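Severino Villalobos

Search posts
Search
Latest Top People

Last updated Aug 7, 2018

Right, the table. A few of you asked what I did with the one from the Jerudton flat so I'll put it all in one thread and then I can stop answering the same message.

It's a Woten table. Seats four, six if people like each other. I bought it second hand from a couple in Wosstead who were moving and wanted it gone by the weekend. Pale top, straight legs, nothing fancy.

When I got it home the top was in a state. Years of dinners on it. Rings from mugs, candle wax near one end, and a sticky patch that I think was jam but I didn't look into it too closely.

First thing I did was nothing, for a week. Ate off it with a cloth over the top. I'd recommend that. If I'd started on the first night I would have gone straight in with sandpaper.

Don't go straight in with sandpaper. I nearly ruined a desk like that years ago. If you don't know how thick the top layer is, assume it's thin.

Wax first. Bag of ice on it until it went hard, then an old bank card held nearly flat. Came up in one go apart from a smear, and the smear went with warm water and washing-up liquid.

Sticky patch: same warm water, cloth wrung out until it hardly drips, left lying on the patch while I made a cup of tea. Wiped it off. Did it again. Dried it straight after with a tea towel.

The rings took longer. Some were just dirt sitting on the surface and they wiped away. The pale ones were in the finish. I tried toothpaste because my aunt swears by it and all I got was a table that smelled of mint.

What did work on the pale rings was a cheap cream cleaner on a soft cloth, very little of it, going along the grain and never in circles. Two evenings with the radio on.

I should say I tested it on the underside first. Then on the corner that was going against the wall. Then on the bit people would see.

Somebody asked about polish. I bought a tin of the Tejada one and used it once. It went on fine but every fingerprint showed afterwards, so I washed it off and haven't bothered since. Rest of the tin is going if anyone wants it.

Total spend on cleaning things was less than a takeaway. I already had the cloths.

The legs were easy. They unbolt, so I took them off and wiped them down in the bath. One bolt was missing and the hardware shop had a match in a drawer at the back. Put the legs back on with the table upside down on a blanket, then got my neighbour to help me turn it over.

It still wobbled. Turned out to be my floor. There's a folded bit of card under one leg and that's where it's staying until I can be bothered.

Things I do now to keep it decent: mats under anything hot, crumbs brushed off before wiping, damp cloth and then a dry one. I was wiping it with a soaking wet sponge at the old place and that was a bad habit.

Also stopped keeping the fruit bowl on it. I kept sliding the bowl about to make room and I could hear it scraping. The bowl lives on top of the fridge.

What I like best about it is the grain, which I hadn't even noticed under all the muck. It runs side to side and goes a bit wavy in the middle. Depending on the light you either see all of it or hardly any.
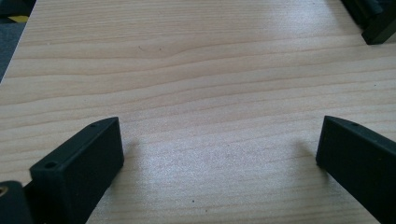 Table top, grain and glare both showing. Few specks on it as well.

To the person who asked if it's solid wood: I don't know. The seller didn't know either. I treat it as if it isn't, and that way I can't get it wrong.

To the person who asked if I'd sell it: no, sorry. I've carried it up three flights of stairs and I'm not carrying it down again.

If you're looking for one yourself, go and see it in daylight and run your hand over the whole top. Look underneath too. Stains you can usually do something about. If the top's lifting at the edges or it's gone puffy near a corner then water has got in and I'd leave it.

Chairs are next. I've got two that match each other and one that doesn't match anything. The seats on the pair want re-covering and I've never done that before, so it'll be September at the earliest. If you've done drop-in seats and have a view on which staple gun to get, please reply under this one and not in my messages.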